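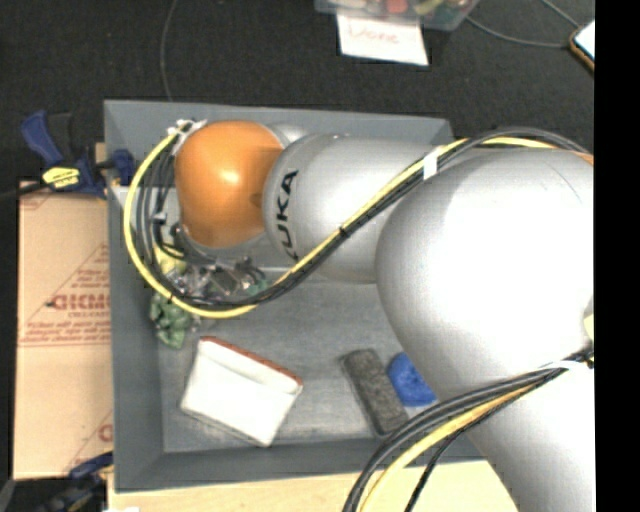
The Jumgate 310 is a nesting storage bin for parts rooms, repair benches, and packing areas. It is sold by Latus as a single bin, as a stack of nine, and as part of the Etar shelf system. The body is one piece, with no seams or joined corners. Gray is the stock color. A rectangular gray bin, like the one holding a few objects at the top of the page, makes better use of a shelf than a round tub, and it can be set with either the long or the short side facing out. The Jumgate 310 follows the same plan, with straight sides and a slight inward slope toward the base so that empty bins nest.

Home
Storage
Bins and Totes
Shelf Systems
Lids
Spare Parts
Contact

Jumgate 310 Storage Bin

Construction

The bin is molded from polypropylene with a matte finish inside and out. The rim is folded outward and down to form a continuous lip on all four sides. The lip adds stiffness to the long walls, which are the part of any open bin most likely to bow under load. It also serves as the carrying edge. There are no cut-out hand holes, so small parts, washers, and loose fasteners stay inside when the bin is tipped during handling.

The base is flat on the inside. On the outside it carries a shallow grid of ribs. The ribs keep the bin from rocking on wire shelving and leave a small air gap on solid shelving. Inside corners are rounded to allow wiping with a cloth.

Dimensions

Length at the rim is 700 mm. The inside height from base to rim is 310 mm. Wall thickness is 2 mm on the sides and is increased at the corners and under the lip. Width depends on the version ordered, narrow or wide, and is given on the drawing sent with each quote. Both versions have the same length and height and can be mixed on one shelf.

Because the walls slope inward, the floor of the bin is smaller than the opening. Customers who plan to store boxed goods should check the floor size on the drawing, not the rim size. Long items such as tubing or trim may be stored at a slant if they do not stand above the lip. Items that stand above the lip will prevent the lid from closing.

Loads

Load limits differ for a bin resting on a full shelf, a bin hung by its lip on runners, and a bin carried by hand. The limit for each use is printed on the label inside the short wall. The lowest of the three applies when a bin is moved between uses during the same job. Do not stack filled bins without lids. The lid carries the weight of the bin above it and passes it into the corners. Without a lid, the upper bin will slide down into the lower one and press on the contents.

Spread heavy parts across the floor. A single dense item placed at the center of a hung bin will cause the base to sag, and over time the lip may creep off the runner. If the load cannot be spread, use the base plate listed under accessories.

Temperature and Cleaning

The bin is suited to normal indoor use. It becomes less tough in a cold warehouse and should not be dropped or struck after standing overnight in freezing conditions. It softens near heaters and should not be kept against a radiator or under a heat lamp.

Wash with warm water and a mild detergent. Light oil, cutting fluid, and most shop grease can be removed this way. Do not use acetone, paint thinner, or abrasive pads. Staining from pigments, rust, and marker ink is usually on the surface, but it may become permanent if left in place. Allow the bins to dry before nesting them. Wet bins hold a film of water between the walls and can be hard to pull apart.

Nesting and Separation

Empty bins nest up to nine high. Four small stops under the lip set the spacing and keep the walls from wedging together. If a stop has been broken off, move the bin to the top of the stack. To separate a tight stack, hold the lower bin down and lift the upper one at one short end. Do not pry with a screwdriver. The lip will mark easily and a bent lip will not seat on the runners.

Labels

Each short wall has a recessed area for a card or adhesive label. The recess is smooth, while the rest of the wall is lightly textured. Adhesive labels hold poorly on the textured area and should be kept inside the recess. Card holders snap over the lip and can be moved from one end to the other.

Use with the Etar Shelf System

The Etar shelf accepts the Jumgate 310 on solid decks or on runners. Runners are sold in pairs and fit the slots in the uprights without tools. Leave clearance above the lip if lids are to be used. Bins set with the long side facing out require the deep deck. Bins set with the short side facing out fit the standard deck.

Older Etar uprights with round holes do not accept the current runners. An adapter strip is available. Check the hole shape before ordering.

Accessories

Flat lid, gray. Loose fit, lifts off.
Hinged lid, gray. Two halves, meets at the center.
Base plate, galvanized steel. Drops in, no fasteners.
Cross divider. Fits the ribs on the long walls of the wide version only.
Card holder. Sold in packs.
Runner pair for Etar uprights.
Adapter strip for round-hole uprights.

Dividers made for the earlier Atallah bin are too short for this model. Atallah lids do not fit either. Atallah card holders do fit and may be reused.

Packing and Delivery

Bins ship nested, with lids packed flat in a separate carton. Orders for full stacks are strapped and wrapped. Inspect the lip and corners of the outer bins on arrival, as these take most of the wear in transit. Report damage before the wrap is discarded. The price list is revised each January, and open quotes are honored at the price shown until they expire.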